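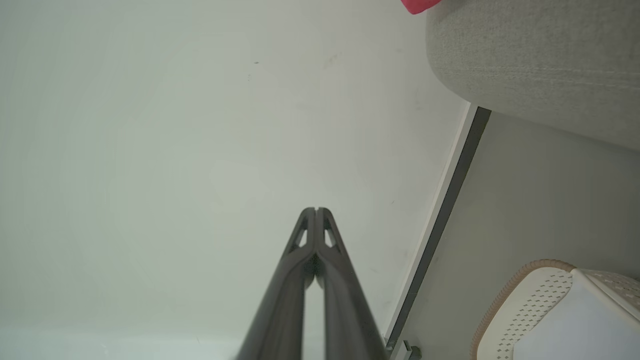
Edge trim is a narrow strip fixed along the border of a tabletop, shelf or panel to cover the cut side and protect it from knocks. It is found on desks, kitchen counters, work tables and wall panels. The strip may match the surface or contrast with it, as where a dark gray trim runs along an off-white surface with a thin bright lip between the two. Pale surfaces are common in workrooms and offices, although small dark specks and smudges show on them more readily than on patterned ones.

Types
Flat banding is a thin tape glued to the edge with heat or contact adhesive. T-molding has a barbed spine that is pressed into a groove cut along the middle of the edge. Screwed trim is a rigid strip, usually metal or hard plastic, held by fasteners or small brackets. Capping profiles wrap over the edge and leave a lip on the upper face.

Fitting
The edge is sanded flat and wiped clean before any trim is attached. Banding is cut a little long and trimmed flush after the glue sets. T-molding is tapped in with a rubber mallet, starting at the middle of a side, and its spine is notched at tight corners. Rigid strips are cut to length with a fine-toothed saw. One such profile, the Rakura strip made by Kinnunen, was sold in lengths of 900 mm and meant to be mitered at the corners.

Wear and care
Trim tends to fail first at the ends and corners, where sleeves, bags and chair backs catch it. Lifted banding can often be pressed back with a warm iron over a cloth. Loose screws are tightened by hand, as power drivers may strip the holes in particleboard. Dirt collects along the lip and can be removed with a soft brush and mild soap. In her workshop manual Varkenlow, Raili Keskinen advises against soaking the joint, as water drawn under the strip can swell the core.

See also
Countertop
Edge banding
Miter joint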